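Workshop notebook, Aug 24, 2023

Sorting blocks, the maple board, and a few thoughts on finish

Back at the bench after what felt like a very long run of paperwork, and glad of it. The kettle has been moved to the shelf by the window, which I approve of, although it did mean I spent a good part of the morning walking to the wrong corner with an empty mug. Anyway, on to the blocks.

The Faltetti set is what I've been fussing over. We had agreed (I think we had agreed, it was at the end of a long afternoon) that the shapes would be kept plain and the colours plainer still, so that small hands and tired grown-ups can both find what they want in the box without having to think about it. I still like that idea very much. What I keep going back and forth on is the surface. The blocks come off the printer with those faint ridges all round, and I began the week quite sure that they ought to be smoothed down. So I took one of our spares, a cube, and gave it 20 minutes with fine paper and a lot of patience, and when I had finished it was certainly smoother, but it had gone pale and chalky along the corners and looked rather sorry for itself. I put it beside an untouched one and preferred the untouched one straight away. The slight roughness gives you something to hold on to, and it stops the colours from looking like sweets.

Then the board. I'd been keeping the maple one back for something nicer, but the old grey offcut we usually lay things out on makes every colour look muddy, and I wanted to see the set against wood, as it will be on somebody's table at home. I went for colour order, with the blue furthest away and the yellow nearest to me, and let the line wander into a bit of a bend as it came down the left side. I do like a bend. A straight row always makes me want to get the ruler out, and then there goes the afternoon. 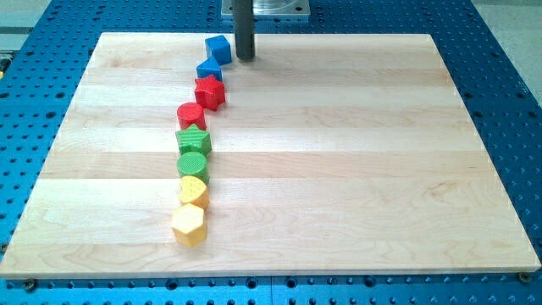
Savvas Katsaros thinks the star is the one we shall have trouble with, and wrote so in pencil on my parts sheet before I'd even sat down: the points will take the knocks when the box gets dropped, and had I thought of rounding them off a touch? I had, a little. My worry is that a star with soft points turns into a biscuit, and I don't want to lose it, because it's much the most cheerful shape we've drawn. We have settled on trying a very small radius on the tips only and leaving the inner corners crisp. If it looks wrong we go back to the sharp one and put a thicker lining in the box, and no hard feelings.

I must say something about the maple too, while I remember. It came from Garnero as edge-glued strips, and I was doubtful when I ordered it, having pictured something rather stripy and busy. I needn't have been. The strips run from cream to a sort of honey and the grain has a nice wave to it, and the blocks sit very happily on top. I would like to use the same stuff for the tray, if the price holds. Oil and no varnish, I think, two thin coats, and I shall try it first on the underside of a scrap so as not to spoil a good face.

Colours: I am fond of all of them. The green I'd had doubts about on the sample card, where it looked a bit like a garden hose, but it has grown on me enormously now that I've had it next to wood. Hanna Nowakowski has asked whether a fifth colour is still on the cards. My feeling is that it can wait until September, when the Prorimeo order is off our hands and there is room on the shelf for another reel.

Things to do, in no order at all:

Redraw the star with the small radius and print 5 of them, one colour will do.

Ring Garnero about tray-sized pieces and ask how long they want for delivery.

Find the good oil. It was behind the Gajewski tins, but somebody has had a tidy.

Put the chalky cube in the drawer with a note on it so that I don't sand another one and find it all out afresh.

Bring biscuits. I finished the last of them and it has been noticed.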